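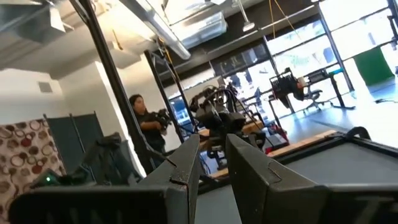

About Fultholm Translation

Welcome, and thank you for stopping by! Fultholm is a small translation and proofreading house. We work mostly with museums, cookbook publishers and family history societies, plus the occasional person who has found a box of letters in the attic and would dearly love to know what Great-Grandma was so cross about.

We started out as an evening letter-reading circle in the town of Herumholm, with one dictionary between us (missing most of the letter Q). People kept bringing us more to read, and after a while a few of them insisted on paying. These days we have 30 translators on our list, and last year we finished 1,909 jobs, from single postcards up to a history of canal building that kept two of us busy until April.

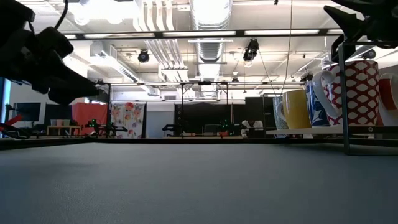 How we work

Every text is read by two people, the one who translates it and a second who hasn't seen the original and simply has to enjoy the result. If a sentence sounds stiff, it goes back. For anything under 4,000 words we can usually get a finished copy to you in 5 working days, and old handwriting takes a little longer, so do send us a sample page first. We'll tell you what we can make out and what it will cost before you decide anything.

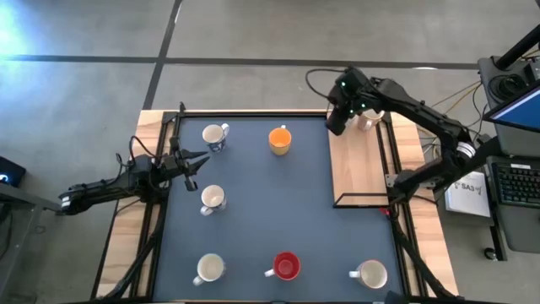
Ladi Briggs
Founder and Senior Editor

I grew up in a house where three languages were spoken at dinner, often in the same sentence, and I suppose I never got over it. Before Fultholm I edited travel guides at Oyelaran Press, and I still can't walk past a badly worded menu without reaching for a pencil. I look after our letters and diaries work, so if you write to us about a family document, I'm the one who will write back, probably at some length!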